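Bulham Wooden Panels: picture set and notes

Version 2, 29 August 2019

What is in this folder

This folder holds pictures and written notes about pale wooden panels and the handling of them in the Bulham workroom. The set contains 2,139 pictures. It was prepared for people who want to study light wood at a short distance: its tone, its edges, and the small marks which come on it with use. The notes were written in the workroom and afterwards typed by me. English is not my first language, so please tell me if a sentence is not clear.

The wood

The panels came from Van Rooij in one delivery, in November. We did not paint or stain them. In the notes I use the word "pale" for everything between beige and light tan, and I do not try to divide it more finely. The colour changes with the lamp and with the camera, and two pictures of the same panel can look like two different panels. If you need exact colour, this set will not be enough for you.

Small dark smudges are kept as they are. Please do not clean them away in your copy if you plan to share it further, or at least write it in your own notes.

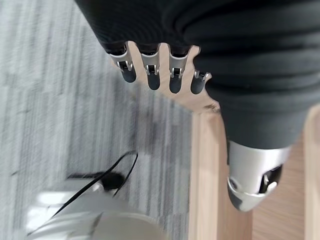 Pale panel behind the fingers, with a small dark smudge on the wood.

Words used in the notes

Panel: any flat piece of wood, with no regard to its size.
Edge: the line where the panel ends. It can be straight, angled or rounded.
Smudge: a dark mark on the surface, smaller than a fingertip. We did not test what the marks are made of.
Cover: knitted or other cloth over a hand. Wrinkles in the cover are not noted.
Open: the fingers are extended and hold nothing.
Near: the hand is close to the wood, and from the picture I could not decide if it touches.

The word "near" was added in version 2. In the first version every such picture was marked as touching, and this was a mistake of mine. I have gone through the notes again and changed them where I had a doubt.

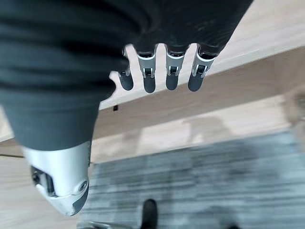
How the notes are arranged

There is one text file for each group of 30 pictures. The last group is shorter. Every line begins with the picture number, then one or more of the words explained earlier, then a free remark if there was something to remark. Many lines have no remark. The lines follow the picture numbers, and the numbers do not always follow the time, so please do not use them to say what came first.

The remarks are in British spelling. Some of the older ones were written in a hurry and have only one or two words. I left them so.

Known problems

In many pictures a large part of the wood is covered, and only a corner or a strip of it can be studied.
Bright metal next to pale wood makes the wood look darker than it is.
The grain is not described in the notes. Inen asked for it, but we had not enough hours.
Panel sizes are missing. The list with the measurements was lost when we moved the shelves.

Use and thanks

You may use the pictures and the notes for teaching and for study. If you publish something, please name the set as "Bulham Wooden Panels, version 2". For selling or printing in a catalogue, ask Plaltix first. Thanks to Inen for reading the word list twice and for finding the wrong numbers in the second text file.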